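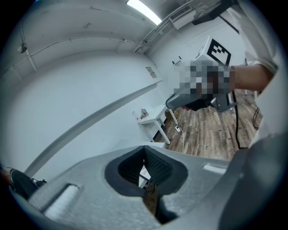 Tendgate is a shop, a store room and a van. We clear houses, sort what comes out of them, and sell the good bits at sensible prices. Been going a good while now. Started by Graziella Cattaneo and Koen Dijkstra, who met arguing over a sideboard at an auction and ended up sharing the cost of it. The sideboard is still here, it has the till on it, please stop asking.

This page is overdue a rewrite and is getting one between two deliveries, so bear with.

## What we do

House clearance, mainly. Whole houses, single rooms, lofts, sheds, garages, the cupboard under the stairs that hasn't been opened in years. We come and look first, free of charge, and give you a price on paper. If there's stuff in there worth selling we knock its value off the bill. Sometimes that means the bill is nothing and we pay you. Sometimes it doesn't, old wardrobes are very hard to shift at the moment, and we'd rather tell you on the doorstep than afterwards.

Then the shop. Furniture at the front, kitchen things down the left, books at the back, frames and mirrors and lamps wherever Koen has put them this week. Linen upstairs – mind the turn in the stairs. Prices on the tickets are the prices. You can ask for a bit off if you're buying several things, and Graziella might say yes. Koen will definately say yes, which is why he isn't usually on the till.

We don't do valuations for insurance. We don't take mattresses, gas appliances, car seats, or paint. Pianos, ring first. Have a long think, then ring.

## How a clearance goes

You ring or write. We visit. If you say yes to the price we agree a morning, and we're there for 9. Two of us for a flat, more for a house. Anything you want kept, put in one room and shut the door, or put a sticker on it. Not a sticky note, they fall off.

Papers, photos, letters, medals, anything with a name on it: goes in a separate box and comes back to you, even if you said you didn't want it. People change their minds about photos more than anything else. We hold that box for you in the store room and you can collect it any time in opening hours. No charge, no hurry.

Keys get signed for. Floors get swept. Meter readings taken if you ask us to.

If you're doing this after a death, say so when you ring, or don't, up to you. We've done a lot of these. We won't chat unless you want to chat, and there's no rule that says you have to be in the house while it's happening. Plenty of people go and sit in a café. One family asked us to leave the kitchen till last so they could keep making tea, and we've offered that to everybody ever since.

## Where the things go

Some of it comes to the shop. Some goes to auction, and if it does you get the sale sheet. Tools go to Plastton, the repair workshop round the corner, where Nektarios Karras sharpens and rehandles them and sells them on. Bedding and towels in poor shape go to an animal rescue. What's left is broken or soggy or both and goes to the tip, and we pay for that, and it's in the price we gave you.
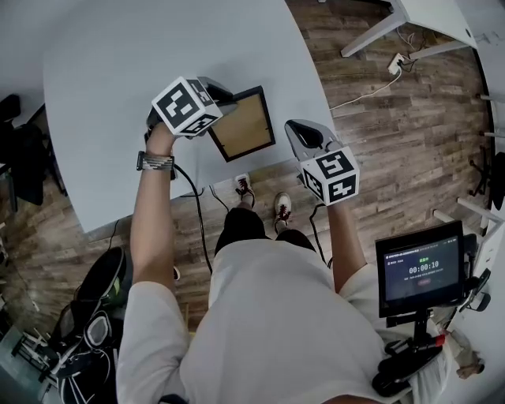

*Small frame with a thin black border and a tan back, on the grey table.*

Frames, while we're on it. We get a lot of frames. If you want one opened up, cleaned or the backing replaced, leave it at the counter with your name and number. Ettore Carbone does them in batches when there's a pile. Not same day. If there's a picture inside that you want out in one piece, tell us, don't assume we know.

## Who's here

**Graziella Cattaneo** – visits, quotes, the till, the accounts. If you've had a letter from us she wrote it.

**Koen Dijkstra** – van, heavy lifting, furniture repairs, lamps. Rewires every lamp before it goes out.

**Ettore Carbone** – frames, mirrors, small repairs, books. Will find you a book if you give him the title and some patience.

**Loredana Gatti** – linen and clothes, the upstairs room, the window display. Also the voice on the answer machine. Came for the run up to Christmas and stayed on.

Extra hands on big jobs, all paid, all people we know well.

## Some history, short

First premises was a lock-up with no lights. Sold off the tailgate in fine weather. Moved here when Shiferaw, the fabric importers, gave up the building, and their shelving was still on the walls so we kept it, best shelving we've ever had. The first winter we had 200 dining chairs and hardly any tables, which taught us something about buying. We bought a proper van after that. Then the store room next door came up, and we took it in a hurry, and its full already.

The Herkora name on the side door is from the people before Shiferaw. Post for them still comes. We can't help you reach them, sorry.

## Donations

Yes please, but ask first. Don't leave bags on the step overnight, they get rained on and then it's the tip run for us. Bring things in during the afternoon if you can, mornings we're usually out on a job and there's one person holding the fort.

Always short of: bookcases, decent saucepans with lids, single duvet covers, desk lamps, curtains with the hooks still in.

Never short of: mugs.

## Finding us

Side entrance for drop-offs, front for the shop. Loading bay is fine for ten minutes if your hazards are on. Step at the front, ramp at the side, ring the bell and someone will come round. Dogs fine on a lead.

We close for the first part of April for stock-taking and for Koen to have a holiday. Answer machine stays on. Loredana rings everyone back, usually by teatime.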